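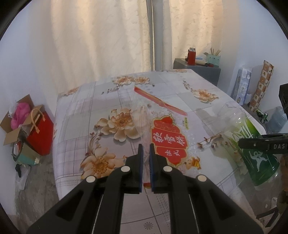
Last updated: May 14, 2021

Reading time: 2 min

Print | E-mail this thread

Wipe-clean tablecloths: worth it or not?

gramer_kitchen
Thinking of getting a glossy printed cloth like this one, gray and white checks with the big peach flowers. Every listing says stain proof. I don't believe listings. Who has lived with one for more than a month?

Standley24
Had one for 2 years. "Stain proof" means it survives water and crumbs. Turmeric went straight in and stayed. The seller told me to try lemon juice – it did nothing.

nsimoes
I disagree with Standley24. Mine has had curry on it plenty of times. You have to wipe it right away, and yes, I know that's annoying.

Standley24
So it's stain proof if you never let it get stained. My cotton one does that too.

nsimoes
Your cotton one goes in the wash. Mine takes a sponge. Different thing.

utum_fan
My problem is the pattern. With flowers that size you lose track of what's on the table. Look at the photo, plastic wrapper in the middle and a bottle on its side, and my eye still goes to the flowers first. Clear plastic is the worst. I find wrappers two days later.

gramer_kitchen
Is that a bad thing? I was hoping a busy print would hide the mess.

utum_fan
It hides it from you. Your mother-in-law will see it fine.

Sequeira_346
What about the shine? I can't stand the glare at dinner. And has anyone checked the thickness? Shops quote a number and I have never once seen it match what came in the mail.

nsimoes
Glare is real if you have a lamp right over the table. By day I don't notice it. No idea on thickness, I bought mine off the roll.

Standley24
Buy off the roll if you buy at all. The folded ones keep their creases – I tried books, a hair dryer, the lot.

gramer_kitchen
OK, not convinced, but I'll get a short piece off the roll and put turmeric on it myself.

Natália Simões (nsimoes)
Wipe it right away!

Contact | Copyright 2021 | Back to top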